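Inicio > Noticias > Barrios > Gunawan

Buscar en el sitio Buscar

El comedor de Gunawan reordena su despensa y pasa el azúcar a jarras

18/01/2020

Compartir 16 Comentarios 11

El comedor vecinal de Gunawan reabrió su cocina tras una semana dedicada a revisar la despensa. Los productos secos que seguían en uso pasaron por la mesa antes de volver a los estantes, y lo caducado se retiró.

El trabajo lo coordinó Anisa Santoso, encargada de cocina desde noviembre. Según explicó, los paquetes abiertos se cerraban con pinzas y en los días de humedad el contenido se apelmazaba. A partir de ahora, lo que se gasta a diario se guardará en recipientes con tapa y lo demás quedará en su envase original, con la fecha de apertura anotada en la base.

La compra de recipientes y dos estanterías costó 2210 euros, con cargo al presupuesto ordinario. El comedor sirve casi 21 menús al día y mantiene su horario. La próxima revisión se hará antes del verano.
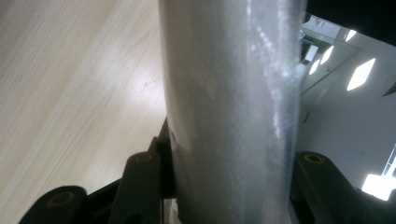
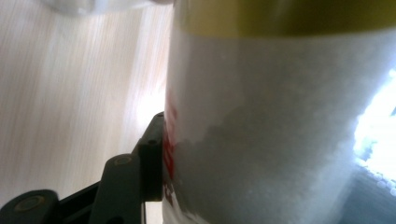 Un objeto cilíndrico, un recipiente y una jarra de vidrio con tapa, sobre la mesa o junto a ella.
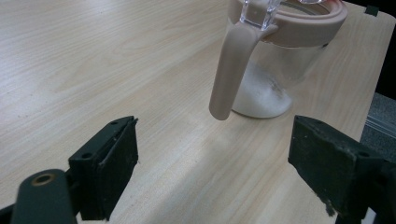

Zulkifli Siregar pidió que las jarras lleven etiqueta, porque en su casa la sal y el azúcar se han confundido más de una vez, y preguntó si se aceptan tarros de vidrio usados.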